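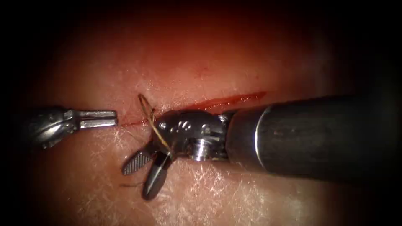

4. Boat Slips and Asking Price in Waterfront Condominium Listings

4.1 Data and sample

The listings were taken from the Furkdale multiple listing archive and cover resale condominium units within one parcel of navigable water. Units sold by a developer were dropped, as were units offered under a court order and units whose listing gave no floor area. The final sample holds 418 listings in 72 condominium associations. Each association was matched to its recorded declaration, which states whether slips are conveyed by deed, assigned as a limited common element, or rented from the association year by year.

The distinction matters for the analysis. A deeded slip is a separate real property interest with its own tax record and can in most associations be sold to another owner without the unit. An assigned slip passes with the unit and cannot be separated from it. A rented slip gives the buyer a place on a waiting list or a license that ends at closing. Listing remarks often use the phrase "comes with slip" for all three. Coding from the remarks alone would have put many rented slips in the deeded group, so slip status was coded from the declaration and checked against the tax record. Eyvindur Ravn coded the full sample and Kirsten Ingvarsson coded a random subset of 90 listings without seeing the first set of codes. They disagreed on eight listings. All eight involved associations that had amended the declaration after the slips were first sold, and the later amendment was used in each case.

4.2 Model

The dependent variable is the natural log of the final asking price. Asking price was preferred to sale price for this part of the study because several sales bundled the slip and the unit in one deed with one stated amount, while others recorded two amounts on two deeds. The asking price in the archive always refers to the package as marketed.

The explanatory variables are floor area, number of bedrooms and baths, floor level, age of the building, monthly association fee, presence of a pool, and a set of indicators for slip status. Two further variables describe the slip itself: usable length in feet and controlling depth at mean low water. View was coded as open water, creek or canal, or none, using the position of the unit on the recorded plat. Association fixed effects are included in the second specification. Standard errors are clustered by association in both.

4.3 Results

In the first specification, deeded and assigned slips both carry a positive coefficient, and the deeded coefficient is the larger of the two. The rented slip indicator is close to zero and is not significant at the usual levels. Adding association fixed effects reduces the deeded coefficient but leaves its sign and significance unchanged. The assigned coefficient can no longer be estimated with any precision, as most associations that assign slips assign one to every unit and there is little variation left within the association.

Slip length enters with a positive sign. Controlling depth has no clear linear effect. When depth is replaced with a single indicator for slips that are usable at all stages of the tide, that indicator is positive and significant. Buyers in this market seem to treat access as a yes or no matter, at least over the range of depths observed in the sample.

The pool indicator is positive in the first specification and drops out of the second, where it does not vary. The coefficient on the monthly fee is negative in both. Fees in Jellska were higher than in Plekcombe for units of similar size, which reflects bulkhead repair charges billed through the regular fee in the Jellska associations and through special assessments in Plekcombe. Excluding the Jellska listings does not change the slip results.

4.4 Robustness

Three checks were run. The model was estimated again with price per square foot as the dependent variable, with relisted units removed, and with listings first entered in November through February removed. The deeded coefficient stayed positive and significant in each. The winter exclusion lowered the view coefficients slightly.

One source of error remains. Some sellers who own a deeded slip market it apart from the unit, and the archive does not link the two listings.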